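Reading a Small Campaign: The Flanwood Road
Handout for Session 7

This handout goes with the October reading. Please bring it to the seminar along with your copy of the map sheet. The essay is due on 16th April and one of the three titles will be on this campaign.

1. Why study a side column

Most general histories of a war follow the main army. Detached columns get a paragraph or a footnote, and the reader is left with the idea that they wandered off and came back. For this module we look at one such column, the force sent along the Flanwood road to take the bridge at Ister, and ask what it was meant to do, what it did, and how the people who wrote about it later chose to remember it.

The column was a single brigade with one battery and a few troops of horse. Its orders were short. It was to march east, break the railway at Fusville, secure the bridge at Ister if it could be had without heavy loss, and rejoin the army within 7 days.

2. The march

The distance from the camp at Gallegos to the bridge is 60 miles by the road the brigade used. There is a shorter way over the ridge, 50 miles, but it was not fit for guns after rain. The regimental diaries agree that the first two days were wet and that the wagons fell behind. They do not agree on where the brigade slept on the second night. Two of them say Fusville. The third says a farm short of the town, and gives the owner a bill for fence rails, which survives in the county papers. Most writers now follow the third diary.

At Fusville the railway was cut in two places. The town was asked for flour, shoes and salt. The list of what was asked for is much longer than the list of what was handed over, and you should be careful to say which one you are quoting.

3. The fight at Ister

The bridge was held by militia, most of whom had been in uniform for less than a month. They dug a shallow line on the near bank, in the shape of a horseshoe, with both ends resting on the river. The brigade commander saw that a low ridge to the south looked straight down into the works and put his guns there. The firing lasted under an hour. The militia withdrew over the bridge and set fire to the middle span.

Official returns give 27 wounded on the militia side. The brigade's own losses were not reported separately and have to be worked out from the muster rolls.

Points to look for in the sources:
Who gave the order to burn the bridge, and when it was written down
Whether the town fire company was asked to help before or after the span caught
How the river is described (some accounts call it fordable, others do not)

4. Setting out the ground

In the seminar we will lay out the Ister position on the table and move the units hour by hour. Work in groups of four. One person reads the orders aloud, two move the pieces and one keeps the time sheet. Only move a unit when you can point to the source that says it moved. If two sources clash, leave the unit where it is and write the clash on the sheet.
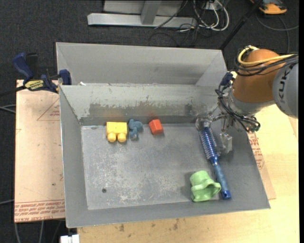 Small blocks and an animal figure in a grey metal bin, with a second bin behind.

Keep to the scale on the map sheet. The ridge is closer to the river than most people draw it, and the position makes little sense if it is placed too far back.

5. Memory

The brigade's veterans wrote very little about Ister. The militia wrote a good deal. Their first accounts treat the burning of the bridge as a retreat. Those written thirty years later treat it as the act that saved the city beyond the river. Compare the two regimental addresses in the reading pack and mark every place where the later one adds a detail that is missing from the earlier.

6. Questions for the seminar

Did the brigade carry out its orders?
Could the bridge have been taken whole by using the ridge road and leaving the guns behind?
What would the column have done on the far bank, so far from support?
Why does Fusville have a monument and Ister only a roadside marker?

Reading: pack items 3 to 6, and the map sheet. Item 5 is a poor copy and a cleaner one is on the short loan shelf.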